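About Tunetti Bin Picking

Tunetti supplies bin-picking cells and retrofit kits for robot arms already in service.
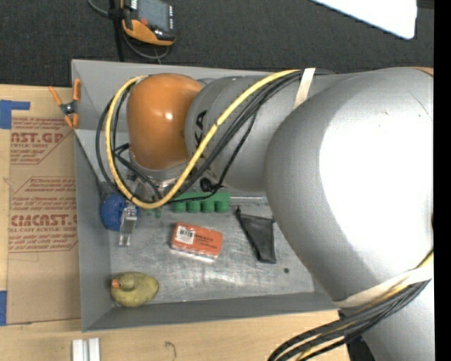 What we do

The work is mixed-item picking. Parts arrive in a metal bin in no fixed order, with boxes, rounded items and irregular shapes lying together, and the arm has to take them out one at a time. Most of our customers pack small orders or sort returned goods. A few feed machine tools.

The company started in Limstead as a service shop for used arms. We still repair and recommission them, and that work accounts for much of what we know about cable wear, worn flanges and old controllers.

The Lunde kit

Lunde is our standard retrofit. It contains a two-finger gripper, an overhead camera with mount, a cable set with straps, and the picking software. The customer provides the arm, the bin and a rigid table. Installation takes 3 days on site, including calibration and operator training. Fingertips are a wear part and can be changed with a hex key.

Lunde is set up for rigid items that fit between the fingers. It is not suited to bags, loose fabric or anything that leaks. Flat items lying against a bin wall are the hardest case, and cycle time goes up when there are many of them.

The Tedano trial

Customers who are unsure can book a Tedano trial. Send us up to 200 of your own items. We run them in a bin at our shop for almost 2 weeks and return a written report with pick rate, failed grasps by item type, and a recommended finger shape. The trial fee is credited against a Lunde order.

Service

Every kit carries a 5-year parts agreement, excluding fingertips and cables. Software updates are released each January. Remote support is available on working days, and site visits are scheduled through the Limstead office.

Page last updated Nov 19, 2024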